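Speaker notes - "Who is the demo for?"
Veerle Coppens, Fliltik meetup, 2022-10-14

Slot is 13 minutes plus questions. Don't run over, Henk is after me and he always needs the time.

Opening. Ask the room: who has shown a robot a task by hand? Wait for the hands. Then ask who went back a month later and watched their own recordings from start to finish. Expect fewer hands. That gap is the talk.

What I was told when I joined the Sarnar project: collect demos, train, done. Tidying was supposed to be the easy one. Thing on the floor goes in the bin, bin goes to the shelf. I believed that until January.

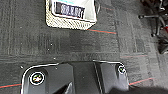 Slow down for this part. When you hold the gripper yourself you cheat without knowing it. You look up and find the target with your own eyes, and your hand is already on its way while the wrist camera is still looking at carpet. The recording has a confident move in it and no visible reason for the move. We then ask a model to find the reason.

Remote control is supposed to fix this. Brayden ran it for us and will tell you it does. My answer: only if the operator sees what the robot sees and nothing else. Ours could turn and look through the glass. Of course they looked. I would have looked.

Numbers, say them once and move on. 553 demos recorded. 312 kept after review. The Kuipers report quotes the first figure on its cover and puts the second in an appendix. Pause here. Don't be mean about it, Teun is in the room.

Before the next bit: drink some water. Mention that the room had a rack full of toys and odds and ends, because people ask why our objects were so colorful.

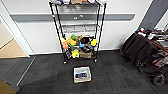

Reading time: 2 minutes

Same room, wider view. Now the white bin is easy to find, and so is the rack, and the chair and the table you have to get around. A person plans the whole trip from a view like this one. So which view did the demonstrator use, and did we write it down? We did not. I have asked at Celilance and they don't either.

Shoaib's objection, deal with it up front: more data washes this out. Maybe. I've heard it at every meeting and have yet to see the plot. If someone has the plot, I want it - tonight, if possible.

What I would do again: hand guiding for short contact work, where the fingers matter and the eyes don't have to travel. What I would drop: scoring operators on speed. Ours got up to twice as fast and the recordings got worse, with fewer pauses and more guessing.

Likely questions. Cost: send them to Henk. Gloves instead of grippers: haven't tried it, say so. Whether I think teaching by demonstration works: sometimes, on the task you showed, in the room you showed it in.

Leave the contact slide up and unplug the laptop last.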